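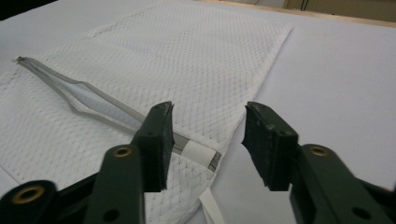 3.2 How people look after their light household textiles

We came to this part of the study a little by accident. The diaries that the Mirkholm households kept for us were meant to record heavy washing (bedding, towels, work clothes), and we had given the small and delicate things only a single line at the foot of each page. People filled that line, and then wrote up the margins and onto the back! Of the 602 diary pages returned to us, 196 had something to say about mesh wash bags, thin cloths, or both, and it seemed a shame to leave all that goodwill unread.

What comes through most warmly in these entries is how much attention goes into the few minutes before and after the machine runs. Writers told us which things they would never wash without a bag, how full they liked the bag to be, and whether they closed the zipper all the way or left a bit of it for later, when one more sock was sure to turn up. Fifty pages mention the zipper by itself, mostly fondly, though a few people had clearly lost patience with theirs.

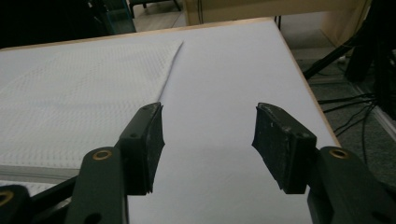
Mirkholm, November

Cloths were another matter. Households that owned waffle cloths had firm ideas about them, and the firmest concerned laying them out flat on a table and smoothing them by hand before folding. Figure 4 shows a white cloth of this type spread on a pale tabletop, with the fine grid of small square dimples that so many of our writers took care to protect. Several told us that a cloth folded in a hurry keeps its crease for days, and one described going back after supper to start over with a hem that would not lie straight.

Figure 4. White waffle-textured cloth on a pale tabletop with a thin light-wood edge.

We grouped the entries by where the smoothing was done. The kitchen table was the usual place, and 37 pages name the bed as second choice, mainly in homes where the table was already covered with schoolwork or dishes. We had expected the ironing board to do better than it did. The Lunari coding sheet, which we use again in Section 4, had no category for beds at all, so we added one by hand and went back through the earlier pages.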